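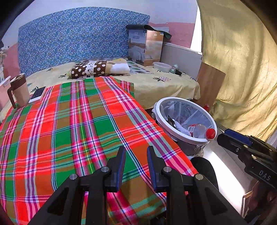

Washing and pressing a tartan cloth

Emília Štefanec | Sep 19, 2020
Print this page | E-mail to a friend

Check the fibre before you start. Wool and wool blends are washed cool and by hand; cotton will stand a warm machine cycle. If the label is missing, treat the cloth as wool.

1. Test the dyes. Damp a white rag, press it on each colour of the check for 2 minutes and look for staining. Reds and dark greens bleed most often.

2. Fill a basin with cool water and stir in a mild liquid soap. Put the cloth in flat and push it down without rubbing. Leave it for 4 minutes.

3. Rinse until the water runs clear. Do not wring. Roll the cloth in a dry towel and lean on the roll.

4. Dry flat, out of the sun. Square up the check while the cloth is still damp: pull gently along the stripes, first lengthways, then across. A stripe that bows now will stay bowed after pressing.

5. Press from the back through a thin cotton cloth, with the iron on the wool setting. Lift and lower the iron; sliding it drags the weave.

Fringed ends should be combed out with the fingers before drying. Hemmed ends need a second pressing once the cloth is fully dry.

Shares: 85 | Comments: 4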